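Tandon packing line automation

The Tandon packing line automation was the replacement of manual case packing with robot cells at the Tandon works, a plant producing bottled cleaning concentrates. The cells were supplied by Floteck and run under a scheduling program called Even.

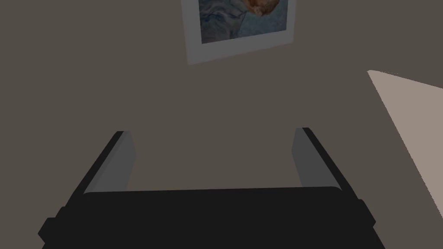 A remark recorded in the minutes of the first shift meeting after the changeover held that the robots had taken the lifting and left the waiting, and that waiting was harder to get through than lifting had been. The speaker is not named in the minutes. The remark was later quoted in the plant newsletter and is often repeated in accounts of the project, in most cases without the second half of the sentence, which asked for chairs at the cells.

Background

Before the changeover, bottles left the filling hall on a single belt and were packed by hand into cartons of 6. Packers worked standing, in pairs, one loading and one closing, and exchanged positions at each break. Closed cartons were stacked on pallets at the end of the belt. The line employed 76 people across all shifts, including packers, stackers, belt attendants and shift leads. Turnover among stackers was higher than in any other group at the plant, and the stacking position was frequently covered by packers working out of rotation.

An earlier attempt to mechanize the line used a fixed drop packer made by McGrath. It handled round bottles well but jammed on the flat-sided bottle introduced for the trigger spray products, and it was moved to the drum filling area, where it was used for parts. The base plates remain in the floor beside the second cell.

Equipment

The installation consists of 3 cells in a row along the former packing belt. Each cell contains one arm with a two-finger parallel gripper, an infeed stop, a carton former and a closing unit. The gripper was chosen over suction cups after trials in which cups lost their hold on bottles with condensation on the shoulder. Opening width is set by product recipe. The fingers open fully on approach and close to a programmed force, and a grip is accepted only if the finger position at contact falls within the range stored for that bottle.

Approach paths were prepared in simulation before the arms were delivered. The simulated workspace used simple shapes and plain surfaces, and its purpose was limited to reach, finger clearance and the order of movements. Bottle flex, label drag and variation in carton board were not modeled. Grip force was therefore set on the floor during commissioning in June, with packers from the manual line selecting the bottles to be tested. The final force values for the flat-sided bottle were considerably lower than those first proposed by Floteck.

Scheduling

Even assigns orders to the cells and attendants to the work. It was intended to level the load between cells so that no cell ran at full rate while another stood idle. In its original configuration it also reassigned attendants during a shift, sometimes several times in an hour. Attendants objected that they were sent to a cell in the middle of clearing a fault at another, and that the person arriving had no information on what had been tried. The function was restricted. Reassignment now takes place at breaks only, and a fault remains with the attendant who opened it until it is closed or handed over in writing.

Changes in work

Manual loading and stacking ended on all regular products. Hand packing continues for sample orders, returned goods and one promotional carton with an insert that the carton former cannot hold flat.

Employment on the line fell to 67. The reduction was made through transfers to filling and maintenance and by leaving vacancies open. The position of packer was replaced by that of cell attendant, whose duties are loading carton blanks, clearing faults, checking the first carton after each recipe change and recording stops. The position was placed one pay grade above packer and one below machine operator. The grading was disputed, as attendants were expected to adjust infeed guides, a task listed in the operator description. The plant later moved guide adjustment to the operators, and this lengthened recipe changes on shifts with only one operator present.

Physical strain changed in kind. Reports of shoulder and lower back pain decreased. Reports of foot and knee pain did not, and attendants on long runs described difficulty keeping their attention on a cell that seldom stopped. Seats of the sit-stand type were installed at all cells following the shift meeting mentioned above. Conversation also became less common. Packers had worked within arm's length of one another, while attendants are separated by guarding and by the closing units, the loudest machines in the hall.

Training for attendants is given on the line by an experienced attendant, with a separate session on lockout. Opening a guard door stops the arm but does not release a held bottle. The release is a manual command at the panel, and the training material repeats this point in each section. A request by attendants to practice jogging the arm in the simulation was granted for the night shift first, when the engineering office is free.

Performance

Output per shift rose after the first months, mainly on long runs. On short orders the cells were slower than the manual line had been, owing to recipe changes, and some short orders were returned to hand packing. Carton damage fell. Bottle scuffing rose at first and was traced to worn finger pads, which are now replaced at fixed intervals and no longer on inspection.

See also

Case packing
Parallel gripper
Job rotation
Lockout procedures

Last revised 21 Jul 2018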